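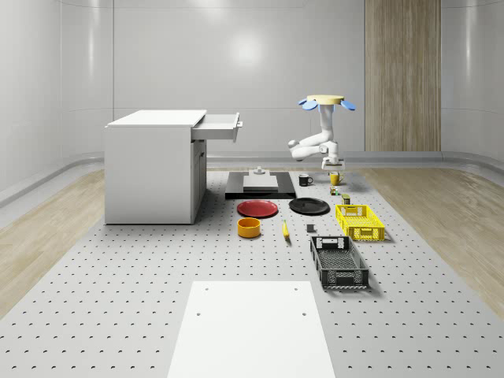 Ticket 1778 — two-photon rig, zebrafish room
Opened by: Lai-ching Hung
Priority: high (was medium)
Status: open, see last entry

Problem: bright horizontal bands across every stack from the left channel. Started after lunch. Right channel fine. Fish are fine too, same clutch as yesterday, six days old, mounted in agarose as usual. Bands don't move when the fish moves so it's not the fish.

Tried: restarted Orinton software twice. Restarted PC. Swapped fish. Same.

09:40 Dimas
Had a look. Bands are there with the shutter closed and the laser off, so it's electrical or light getting in. Turned off room lights, no change. Put the blackout cloth over the stage, no change. Electrical then.

10:15 Dimas
Swapped the left and right detector cables at the preamp. Bands stayed on the left detector, now showing up in the right channel on screen. So software and the digitiser are ok. It's the detector, its supply, or the bit of cable before the preamp.

10:20 Lai-ching
Can I run on one channel in the meantime? I only need green for the habenula stacks. Red is just for finding the midline.

10:25 Dimas
Yes. Put green on the good detector, filter cube has to move as well. Don't forget the cube or you'll get nothing and log another ticket.

11:50 Lai-ching
Green on right detector works. Got 2 fish done. Signal a bit dimmer than last week, gain at 700 and I normally sit lower. Is that the cube or the detector?

12:05 Dimas
Probably the cube not seated. Push it in til it clicks. Do NOT go over 1000 on the gain, these are the old tubes.

13:30 Ville
Reading back thru this. Bands like that were logged in February, ticket closed with "went away". What was running on the same power circuit? The Kokkonen heater for the tank water used to be on that strip and someone moved it to the wall. Check it didn't get moved back.

13:45 Dimas
Heater's on the wall. But the new Cevico perfusion pump is on the strip. Plugged in this morning, by who?

13:50 Pentti
Me. Needed it for the drug washes. Was the only free socket. It wasn't running though, only on standby.

14:10 Dimas
Unplugged pump. Bands gone from left channel, mostly. Still a faint one near the top on long averages. Plugged pump back in, bands back. Unplugged, gone. Did it three times to be sure.

14:15 Dimas
Pump now on the bench circuit by the sink with an extension lead. Not permanent — lead runs across the floor behind the chair, mind your feet. Have asked for a proper outlet.

14:40 Lai-ching
Left channel usable. Cube was not seated, sorry. Gain back where it was. What do I do with the stacks from yesterday afternoon? Eleven of them, bands in all.

15:00 Valquíria
Keep the raw files, don't delete. I can mask the rows for the cell counts but not for the calcium traces, the band sits right on top of the signal. Traces from those fish will have to be redone. Put them in a folder called banded and tell me which is which, the file names dont say.

15:20 Lai-ching
Done. Notes are in the folder.

16:05 Dimas
Faint band still there. Opened the left detector housing, shield on the Zeka connector is frayed where it bends. That would let the pump noise in. Spare is on order, arrival unknown. Wrapped it in foil tape for now. Don't lean on that cable.

Ticket stays open until connector is replaced. Nothing else on the rig strip please, incl. phone chargers.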